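ok so I moved towns three weeks ago and I have opinions about grocery shopping in a small place. thread, sorry, it's long

we went from a city with a store on every corner to Mundoden, which has one grocery, one gas station that sells milk, and a bakery that opens when it feels like it

the grocery is called Wilta. green sign, two aisles and a half. the half is where they keep the mops and the birthday candles

first trip I wrote a list like I was still in the city. fresh ginger. limes. the good yogurt. came home with onions

second trip I asked when the delivery comes. the answer was "mornings, mostly." ok!

so the way it works. truck comes up the valley road. if the road is bad the truck comes later. if the road is very bad you eat beans. everybody here has a bean shelf and now so do I

bean shelf update: 6 cans of white beans, some lentils, chickpeas in a bag the size of a pillow. soaking chickpeas overnight is my whole personality now

also learned you cannot just show up at 5 and expect bread. bread is a before-lunch thing. I've had crackers for dinner more than once and I'm not even mad

speaking of, snack supply is doing fine
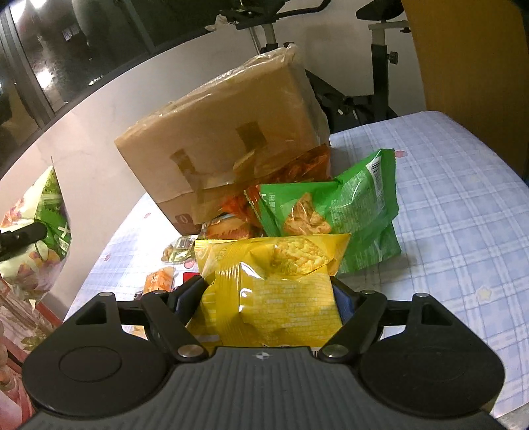
crackers and friends

back to the actual point which is planning. I never planned a meal in my life. I would walk home and buy whatever looked good. 20 years of that and then suddenly I'm a person with a notebook

the notebook has two pages. page one, what we have. page two, what we could eat if we were sensible people

page one is always wrong by the second day. somebody eats the cheese

what works for me so far, in no order:

cook the thing that goes bad first. spinach, mushrooms, anything in a floppy bag. I know this is obvious. it was not obvious to me

freeze half the loaf the minute you get home. do not tell yourself you'll eat it. you won't, or you will and then you'll have no bread, either way freeze it

onions and potatoes in different places. mine sat in one basket and the potatoes grew little arms in no time

buy the cabbage. cabbage is ugly and cheap and lasts forever. I've had the same cabbage going for two weeks, I just take a wedge off it like cheese

cabbage soup, fried cabbage with an egg, cabbage in the noodles, raw cabbage with lemon and salt. that last one is really good, let it sit ten minutes first and squeeze it

lemons yes, limes never. I have made my peace

ok the other store. there is a bigger one over in Biltach, almost 50 minutes if you get behind a tractor, and you will get behind a tractor

we went once in March and I walked in and just stood there. so many kinds of mustard. I bought three. why did I do that

spent way too much and forgot the dish soap, the one thing we drove there for

so new rule, Biltach is for heavy boring stuff only. flour, oil, rice, cat litter, soap (SOAP). everything else from Wilta even if it costs a bit more, bc the gas eats the savings anyway

did the math on that btw. people told me the big store is so much cheaper. it's cheaper on flour and oil. on vegetables it was pretty much the same, and the ones from Wilta last longer in my fridge. no idea why

then there's the deli counter, which deserves its own post. it's in the back of Vlachopoulos, the hardware store. yes. you go past the paint and there is a glass case with olives and feta

best feta I've had in my life and I bought it with a box of screws

they cut it straight out of the brine and give you some of the brine too if you bring a jar. bring a jar. the feta keeps so much longer sitting in it and you can use the leftover brine in bean water. try it, less salt in the pot tho

olives: get the wrinkly ones. the big green ones look nicer and taste like nothing

someone asked in replies about meat. we eat it maybe once a week now, not a principle or anything, the freezer is just tiny. one drawer. half of it is bread (see above)

someone else asked about coffee. I order it. I'm not THAT adapted. comes by mail, takes forever, I now order when the bag is half full instead of when I'm scraping the bottom and crying

same with spices. cumin here comes in one size and the size is thimble

ok recipes bc I said I would. this is what we've had the most

pillow chickpeas. soak overnight, drain, fresh water, half an onion, bay leaf, simmer till soft. mine take 80 minutes, yours might be younger chickpeas and take less. salt near the end. eat some warm with oil and lemon, rest goes in the fridge in its own liquid

next day mash a cup of them with garlic, fry till the edges go brown, egg on top. that's dinner

third day whatever is left goes in soup with the cabbage. you knew the cabbage was coming

lazy lentils. one cup lentils, one grated carrot, spoon of tomato paste, water to cover by a couple inches. leave it alone. vinegar at the end, dont skip the vinegar, it tastes like mud without it

stale bread thing. tear it up, oil, oven till crunchy, then tomatoes from a can and feta and back in for a bit. it's not a real dish but I've made it four times

mustard potatoes, bc I have three mustards. boil them, smash them, mustard and oil and a splash of the potato water. fine hot, better cold

things I tried that did not work: making my own yogurt (soup), growing green onions in a glass (slime), powdered milk in coffee (no)

the yogurt I will try again. everyone says you have to keep it warm and I put it by the window like a fool

things I miss: cilantro. ripe avocados. deciding at 7 pm that I want dumplings and having dumplings at 7:20

things I don't miss: the line. the lights. paying for a bag of salad and throwing out half a bag of salad. we throw out so much less now, like the trash barely fills up. part of that is I'm scared of running out

also I talk to people?? in the city I never said a word in a store except "card." here I went in for eggs and came out knowing whose goat had twins

eggs btw, don't buy them at the store, there's a cooler box at the end of the road past the church with a coffee can for the money. exact change. I keep a jar of coins by the door just for eggs

the eggs are all differnt sizes so baking is a gamble. I use two small ones where it says one large plus a bit, cakes have been ok

a few people wanted the list so this is my actual current one, copied from the notebook

onions
carrots
another cabbage (small)
lemons
canned tomatoes
butter if they have the salted
tea
matches
candles, the normal kind, not birthday
ask about the yeast

the yeast is a whole saga. none for ages, then a pile of it by the register, and I was too polite and took one. never again. next time I'm taking two — maybe three

if you live somewhere like this, tell me what I should be keeping on the shelf. not beans. I have the beans. more like what do you put ON the beans

so far from replies: anchovies, chili oil, pickled anything, fried onions in a tub. ordering the fried onions tonight

and someone said to keep a bag of frozen peas no matter what, even with one drawer. fair. the bread can move over

going to go soak something. will post the bread thing with real amounts if I ever measure it

edit: several of you asking, no, you don't have to throw out the cabbage when the cut side goes gray, just shave that bit off and keep going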